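Teaching the gear task, part three

I said in the last post that I'd write up how the recording is going once we had enough runs to say anything. We have 211 good ones now, out of a target of 1,000, so this is a progress report with a long section on what I've been doing wrong.

For anyone who skipped the first two: the job is to get two arms to handle a round metal plate with small spur gears standing on it. Pick it up, carry it level, set it down, and later on take the gears off one at a time. We record it by remote control. There is a pair of small leader arms on a desk, I move them with my hands, and the two big ones copy me. Every joint angle and every camera gets saved. Then the training code, which we call Benora after nothing in particular, tries to learn the motion from the recordings.

The first surprise was how bad I was at it. I have been wiring and repairing machines for most of my working life and I assumed my hands would carry over. They didn't. With your own fingers you feel a plate start to tip before you see it. On the leader arms there is no feel at all, so you are steering by eye, and the eye is late. My first afternoon I dropped the plate so often that I stopped putting gears on it and practiced with the bare disc.

What fixed it, mostly, was slowing down and picking a single approach. I now always take the plate with the left arm, near the rim, and I don't start the carry until I've held still for a full breath. The right arm stays off to the side with nothing in it until it's needed. I used to bring both in together to save time, and the recordings from that period are a mess of two arms waiting on each other. Benora learned the waiting very well. It would drive both arms in and sit there.
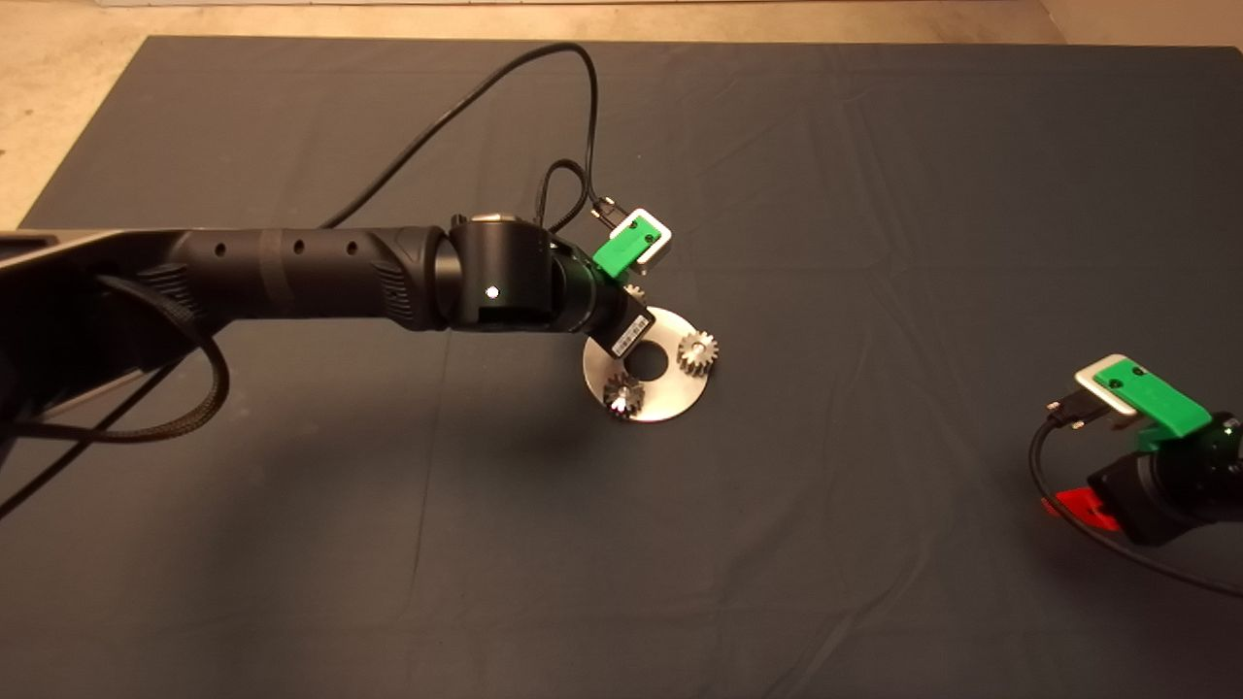

The carry is the part I think about most. Three gears is enough weight to matter if the grip is a little off center, and the disc has a hole in the middle, so there is less to hold than you'd think. A tilt is fine as long as it's steady. A tilt that is changing is how you lose a gear. I tell myself to move the elbow and leave the wrist alone, and about half the time I remember.

Cables were the second problem. Each of the sensor modules on the grippers has its own cable, and there has to be slack in it or the wrist can't turn. Too much slack and the loop wanders into the view of the head camera. I've moved the ties back and forth more times than I want to admit. The current setup has a long loop on the left one that clears the forearm, and I've decided to leave it alone until something snags.

Fotini Triantafyllou came in for two evenings in June and recorded 80 runs of her own. She had never touched the rig before. Her runs are slower than mine and have fewer corrections in them, and when we trained on hers alone the result was better than on the same number of mine. I didn't enjoy finding that out. She doesn't chase mistakes. If the gripper is a little to one side she backs all the way out and comes in again, where I would nudge, nudge, nudge until it sort of worked. A person watching would say I was quicker. The model just sees a lot of tiny moves in every direction and averages them into a tremble.

So the rule now is one clean approach or back out. I threw away a whole batch of my early recordings over that and started the count again.

We also changed what we write down. At the start the log had only "good" or "bad" for each run. Now there are a few words as well, such as "late grip" or "gear leaned on finger." It takes a few seconds and it has already been worth it. When I sorted the bad runs by those notes, most of them had gone wrong at the same moment, which was closing the fingers on the rim. I had been blaming the carry for months.
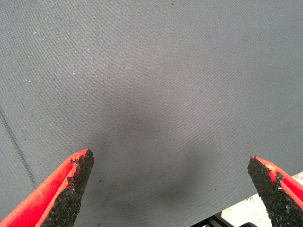

I've gone back and forth on grip pads. Smooth plastic fingers on brushed metal will slide, so there has to be something with bite on the inner faces. The black gritty stuff grips well. The trouble is that the edges get ragged, and a ragged edge touches the rim before the rest of the pad does. I tried a softer sheet from Saithong and it held the bare disc nicely but let it rotate once the gears were on. I have a different one on order from Prodell. If that's no better I'll stay with the gritty kind and cut it a little short of the edge.

The gray cloth is staying. I started on a bare white table and the metal threw glare everywhere. On dark fabric the plate stands out in every camera, even the wrist ones. It does show lint. I run a roller over it when I think of it, and I doubt the model cares, but I can't swear that it doesn't.

A reader asked by email whether it would be easier to program the motion directly and skip all this. For picking up one plate from one known spot, yes, and I'd do it that way. I want it to cope with the plate being somewhere else, or turned, or with a gear standing closer to the rim than last time. I could write rules for all of those and I'd still be writing them next year. Showing it is dull, but the work is the same every day and I can do it after dinner.

Someone else asked about pushing the big arms around directly by hand. We tried it on one arm. It's good for a single slow path and I liked being able to feel the weight. With two arms I ran out of hands, and my sleeves kept getting into the wrist cameras.

Next up is taking the gears off. I've done a handful of test runs and they're poor. The fingers are wide compared to a gear, and with three on the plate you have to come in from the correct side or you knock the neighbor. I think the order will matter, and I want to pick one and stick with it before I record anything I plan to keep. Fotini thinks we should mix the order from the start. We're going to try 20 runs each way and compare.

I'll put the leader arm drawings up on the Tevumard page when I've fixed the base plate, which currently has two holes in the wrong place.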